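WANTED: packing room people, jars and bins, Hurorska

Home > Jobs > Warehouse and packing

Still open. Start in December, earlier if you can.

We need hands for the jar side. Two people full time, one part time, maybe a second part time if the right person turns up. Hurorska takes back used jars, checks them, cleans them, packs them and sends them out again. Same building as the Rovau bakery store, entrance on the loading side, green bell. Don't go in through the bakery, they will send you round again.

The short version

Pay is 69 a shift on top of base for nights, base as per the sheet we send you. Day shift 6 am to 2 pm, evening 2 pm to 10 pm. Nights only in the busy weeks and only if you said yes to nights. Paid lunch. Boots and gloves from us, you bring the socks.

What the work is

Jars come in, mostly glass, some plastic from the Nusska route. They come in crates and bags and whatever the shop had lying around. You take off lids, pull the ones with chips or cracks, and get the rest into the bins by size. Lids go seperate. Labels that peel get peeled, labels that don't peel go to the soak.

From the bins they get picked out again, checked a second time and boxed. A box is full when the divider is full, not before. We ship 126 boxes on a normal day. More before the holidays, a lot less in January.

Then there's the bins. Somebody has to look after the bins and it will be part of your job, so please read this bit. They are metal, they get knocked about, they collect grit and syrup and old label glue. Every bin gets emptied and wiped at the end of a shift, corners too. Floor of the bin first, then the walls, then the rim. Stains that have been there for years stay there, don't kill yourself scrubbing. Fresh stuff comes off. Anything sharp in the bottom comes out with the tongs, never fingers.

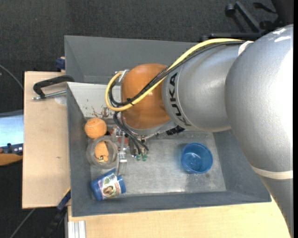
Breakage happens. You tell the shift lead, you log it on the board, you sweep. No one gets shouted at over a jar. What we do mind is broken glass left in a bin for the next person to find. That has happened and it was not a good Wednesday.

Sizes you will get to know: small honey, tall pickle, wide pickle, the squat one we all call Gil after the brand that first sent them. Gil jars are a pain. They look like wide pickle from above and don't fit the wide pickle divider. You'll have it by the end of the first week.

Who we want

Someone who turns up. Someone who looks at a jar properly and doesn't just move it. Careful with glass, ok with noise, ok standing most of the shift. Lifting up to a full box of wide pickle, so be straight with us about your back, we can shuffle people around if we know.

No experience needed. If you've done bottling, dish room, produce packing or similar, say so, it bumps you up the pay sheet one step.

English enough to read the safety signs and the board. Other languages useful, half the evening shift talks something else anyway.

Reading glasses people: bring them. You can't find a hairline crack without them and the safety glasses fit over the top.

What the room is like

Cool in winter, warm by the soak tanks. Loud when the crates come in, which is first thing and again after lunch. Hearing protection on hooks by the door. Smells of vinegar on pickle days. Lockers yes, shower yes, canteen shared with the Rovau people, and they bring over the ends of the day's bread at 3 pm so evening shift gets the better deal there.

No rings, no bracelets, no loose sleeves on the floor. Hair tied back. Stay outside the painted lines unless you've been signed off for that area, and that goes for everybody, office included. Sign-off training is in your first week and it's paid.

Phones in the locker. There's a phone at the lead's desk if your kid's school needs to reach you.

Hours and money again becuase people always ask

Full time is 5 shifts a week. Part time is two or three, you pick which, then they stay put for the month. Paid every second week. There is a 500 bonus after your first three months, paid in one go with that week's pay. Overtime is asked for, not assigned. Bus stops right outside, last one leaves after evening shift ends, parking round the back is tight but free.

Trial shift

Everybody does one. Paid, half a day. You'll sort a bag from the Nusska route, pack a few boxes and wipe down one bin. Wear closed shoes, we lend you the rest. You'll hear from us the next day, yes or no.

How to apply

Come by the office between 9 and 11 any weekday morning or drop a note in the box by the green bell. Name, phone number, which shift, when you can start. A resume is fine but not needed, we've had over 30 of them with nothing about which shift the person wants, and that's the one thing we need to know. If you want nights put NIGHTS in big letters.

If you applied last spring and didn't hear back, apply again. We lost a folder. Sorry about that.

Under 18: not on the floor, but ask about the lid table in summer.

Notice stays up till the spots are gone.

Hurorska, jar returns and packing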